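Notice to the Residents of Lower Tornitz

The Office of Tides at Brimmont wishes to inform all households that the sea will not be returning in September as previously announced. The Office regrets the delay. Of the 1,658 letters received on this matter, each has been read and placed in the order of its arrival.

Residents are reminded that boats left standing on the sea bed remain the property of their owners and must be painted yearly. Ladders may be borrowed from the harbour office for a period of 11 nights. Fish sold at market during the absence must be labelled as remembered fish, and the price shall not exceed that of last season.
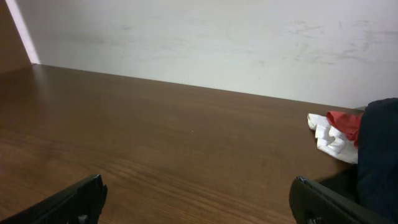 Claims for lost shoreline shall be heard at Nistier, in the room formerly used for the registering of bells. Claimants will enter singly and state the length of shore they held, the sound it made at night and the name by which their family knew it. Shells, rope and jars of sand may be laid on the brown wooden table for inspection, well back towards the pale wall, and will not be handled by the clerk without consent. A claimant who begins to weep shall be given time, and this time shall not be deducted from the hearing.

The Office has considered the proposal from the parish of Teshome that another sea be hired. Two were inspected. The first was found to be too shallow for the ferry, and the second already had a town beside it which did not wish to part with it. The parish has been thanked.

It has further been reported that waves are heard beneath the floors of 124 houses on the eastern side. Occupants should not lift the boards. They should note the hour, keep small children upstairs and leave a lamp burning in the window that faced the water.

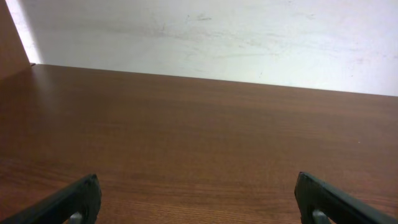 The hearing table at Nistier, bare of any claims.

Persons who dream of the sea are asked to report the depth, if known. Forms may be had at the harbour office until dusk.

By order of the Office of Tides, Brimmont
Aug 17, 2026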